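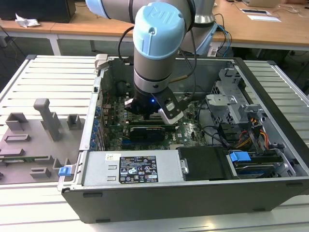 I've kept the same Cimwood kettle since 2000, so I took it a little personally when the company's new one came back with a faulty lid and the first thing they did was hide the phone number. Customers will forgive a bad lid, they really will! What they can't stand is being sent in circles by a web page.

Compare that with Preltau, the little toaster firm over in Vendthorpe (my sister-in-law swears by them). When 553 of their toasters went out with the wrong cord, Magdalini Katsaros, who runs the place, had every buyer called within 2 days, and she made 19 of those calls herself.

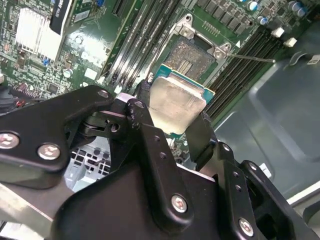

Now, I know a big company can't have the boss ringing everybody up on a Tuesday evening. But it could put a name on the letter, say plainly what went wrong and pay the postage, and I'd guess most of us would go right on buying from them.

Jaxon Bergeron

Last updated: November
Contact | Copyright Fraser Business Pages | Back to top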